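Workshop notebook, Nov 26, 2019
Natural dye bench, madder vat and the Astby wool

OK, so the Astby wool finally got its madder bath and I'm writing this up before I forget what I did, which is what happened with the April batch (sorry, everybody, I know that page is just a drawing of a sheep).

Starting point: two lots of skeins, same weight, same twist, both scoured in the big enamel pot with the unscented soap. Lot A got alum at 8 percent of dry fiber weight. Lot B got the same alum plus a bit of cream of tartar, the way the Jindetov handout says to do it. I left both in the mordant overnight with the lid on and the heat off. Then I squeezed them out gently and put them in the bucket under a damp towel, and no rinsing. I used to rinse between mordant and dye and I've gone off it.

The madder is the ground root from the Steinarsdóttir order, the new bag. It smells earthier than the last one and the grind is coarser – there were proper splinters in it, and I picked a few out and then gave up. I put 100 percent weight of fiber into a stocking, tied it off, and soaked it in lukewarm water for most of the morning. First pour of that soak came off yellow-brown and I threw it away. Some people keep it for a peachy exhaust, and if anyone wants to try that, go ahead, but please use your own yarn!

Now the heat. I've been scared of heat with madder ever since I cooked a whole pot into brown two winters ago, so I took it up very slowly and parked it just under 60 C. Stayed there a good long while with me hovering over it like a nervous aunt. Lot A went coral fast and then sort of sat there. Lot B took its time and then went a real brick red, deeper than I expected from our tap water. I did throw in a spoonful of chalk when I saw how pale the first skein looked. I did NOT weigh the chalk. I know. Next time I'll weigh the chalk.

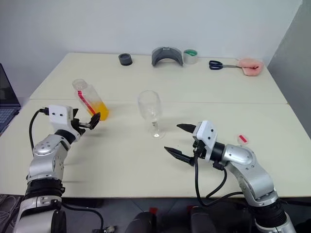

Kuldeep Semwal read the draft of this page over lunch and thinks I'm giving the tartar too much credit. His view is that Lot B sat lower in the pot, closer to the stocking, and that I'd have gotten the same brick red out of Lot A if I had swapped them halfway. He also wants it on record that chalk added late muddies any comparison, and that he'd have run them in separate pots.

He's right about the pots, annoyingly. I did stir, but I stirred the way you stir soup, and the bottom skeins mostly stayed on the bottom. So let's call the tartar thing a maybe. What I'd still argue for is the feel of it: Lot B dried softer. Lot A has a slight stickiness when you run it through your fingers, which usually means too much alum hanging around on the surface. It might wash out. I'm going to leave one skein of each alone for a while and wash the others again, then compare them by the north window.

Cooling: left everything in the bath until the next morning. I think this matters more than we give it credit for. The color kept moving after I'd turned the burner off, and the skein I pulled early (impatience, mine) is clearly the weakest of the lot. It's a nice color, a sort of canned salmon, but it isn't what we're after for the Prarisero blanket. They asked for something close to old barn paint.

Rinse water ran pink for ages. I did 6 rinses on Lot B before it came anywhere near clear, and even then I got a bit of color on the white towel. A vinegar rinse would pull it toward orange, so I stayed away from that. Line dried indoors, out of the sun, with the fan on low.

Snipped a length from each skein and knotted them onto the sample card, top to bottom in the order they came out of the pot. The early one has a double knot. Please don't trim the ends, I need them for the light test.

For the repeat: one pot per lot, chalk weighed and in from the start, madder in two stockings so it spreads out better, and somebody other than me timing the heat. I'd also like to try the rainwater from the barrel if it hasn't frozen. Still have over half the bag of root left, so there's enough for a full rerun and a little exhaust bath for fun.

The stocking is drying on the hook by the sink. Do not throw it out, there's plenty of orange left in it.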